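Mug tree

A mug tree (also mug stand or cup tree) is a small upright rack for storing mugs by their handles. In its usual form it has a flat base, a single post and a number of short pegs set into the post at different heights. It belongs to a wonderfully practical family of countertop storage, along with the dish rack, the bread basket and the small drawer cabinet, and it can turn a crowded corner of a kitchen into a place where everything is within reach.

Related countertop storage

The slotted dish rack does for plates what the mug tree does for mugs. Plates stand on edge, one behind another, so any one of them can be lifted by the rim without disturbing its neighbors. Small drawer cabinets take the odds and ends that would otherwise drift across the table, such as napkins, tea bags and packs of tissues.
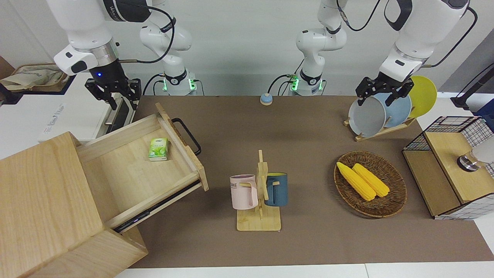 Form and materials

Wood is the classic choice, and bamboo is common too. Bases may be round, square or rectangular. A wide base matters, as a tree loaded on one side can tip – the usual advice is to hang mugs in opposite pairs. The Urier pattern, a favorite among collectors, has 6 pegs and stands 300 millimeters tall. Pegs are often angled slightly upward so that handles slide toward the post.

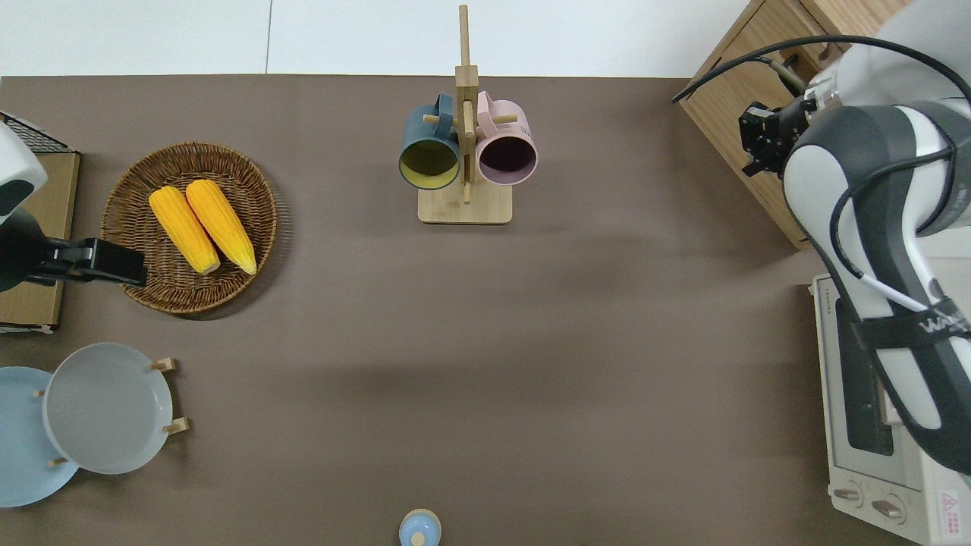 Use in the kitchen

Part of the charm of a mug tree is that it puts the mugs on show. Colors that would be lost in a cupboard get to play off one another, and a pink mug beside a dark teal one makes a cheerful sight at breakfast! Many households keep the tree near the toaster oven or kettle, with a woven basket close by for bread, fruit or corn on the cob.
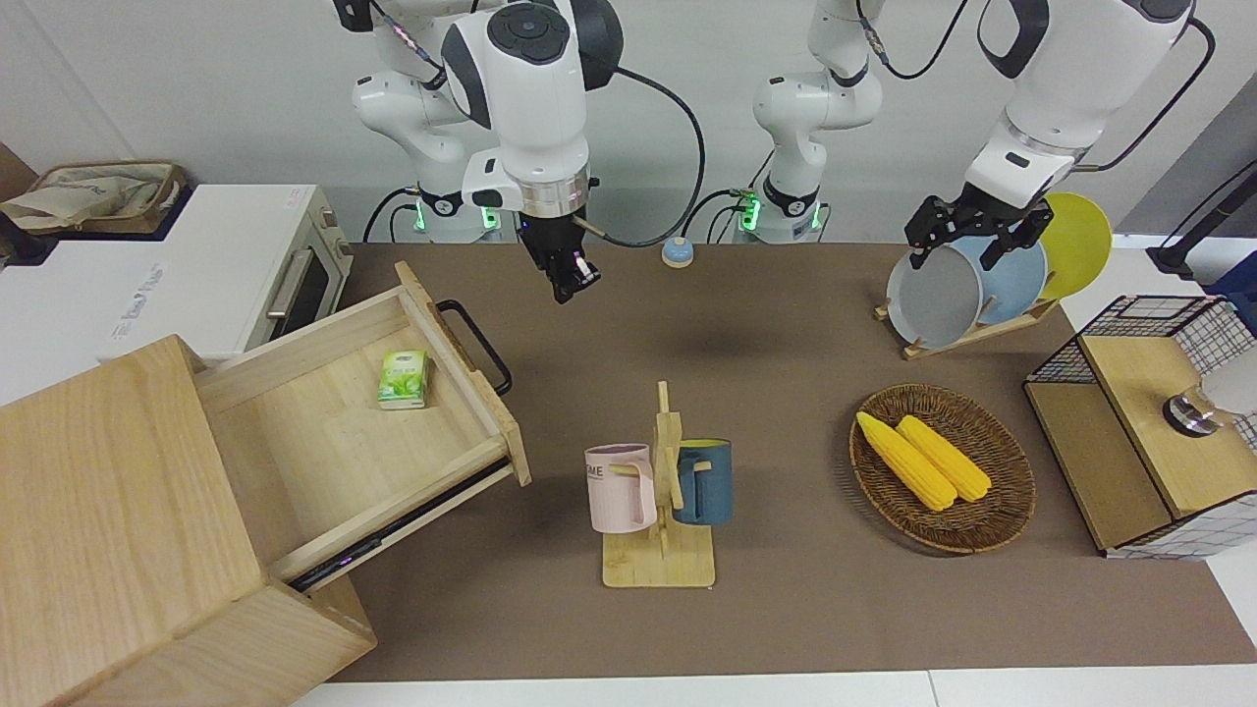 Hanging also leaves the rim free of the shelf, which lets air move through a freshly washed mug. Very heavy mugs, or those with narrow handles, are better kept on a shelf.

Collecting

Designer Rūta Navickas drew the first Urier tree for the Sqalli workshop, which made 237 of them before changing to a thicker post. Later versions were sold under the Droso name. Collector Dalia Bensaid has cataloged 786 mug trees of all kinds, a lovely record of how much variety a post and a few pegs allow.

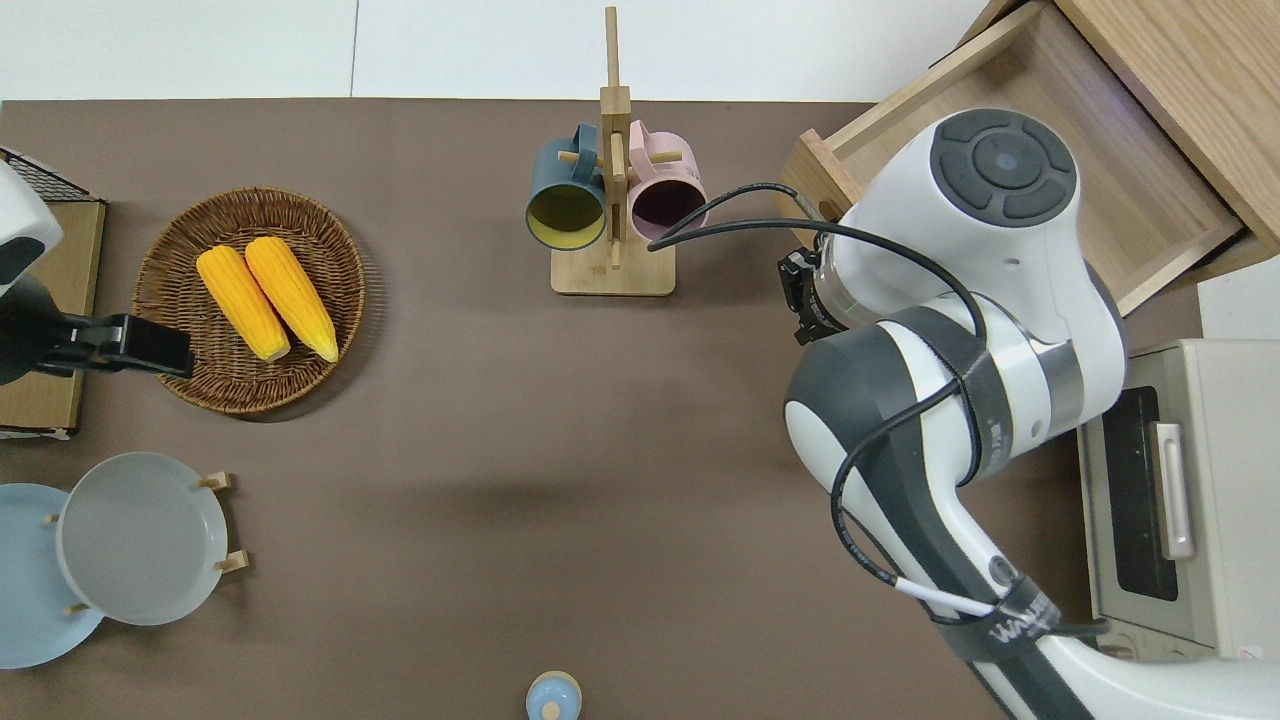
Wooden mug tree with two mugs; woven tray at left.

See also: Dish rack, Bread basket, Toaster oven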